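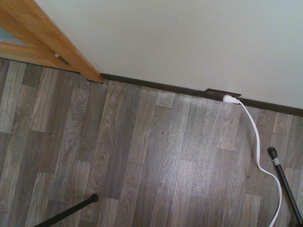
Savings and households: what the Ernon survey tells us

Ernon has published its yearly survey of household wealth in the Nanard region, and many of our readers asked us to explain the main points in simple words. The survey looks at what families own after their debts are taken away. It counts homes, pension savings, bank deposits and shares in companies. It does not count cars or furniture, which was a change made 2 years ago and still makes comparison with the older reports a little difficult.

The result which was most discussed is that median household wealth grew by 4 per cent over the year. This sounds good, but prices in the shops also grew in the same period, so the real gain for a normal family is smaller. The growth was also not equal between the towns. In Bundell it was strong, mainly thanks to higher house values near the new railway line. In Ellis it was almost flat, and families who rent their home saw very little difference.

A second point concerns cash. The survey says that 29 per cent of households keep most of their financial savings in a current account which pays no interest. We were surprised that this share is so high, as several banks in the region now offer simple savings accounts with no minimum deposit. When people were asked for the reason, the most common answer was that they want to have the money near in case of an emergency. This is understandable, but an instant access account gives the same possibility and pays at least something.

The authors also warn that house values should be read with care. A home is worth only what a buyer will pay for it, and in Ellis there were few sales to compare with. For the smaller villages the survey used an average of 2 methods of valuation, and the notes at the end of the report describe both of them.

The full report can be read free of charge at the Ernon reading room in Bundell, and a short version will be sent to subscribers in November. In the next issue we will look at the chapter on pensions, in particular at the figures for people who work for themselves.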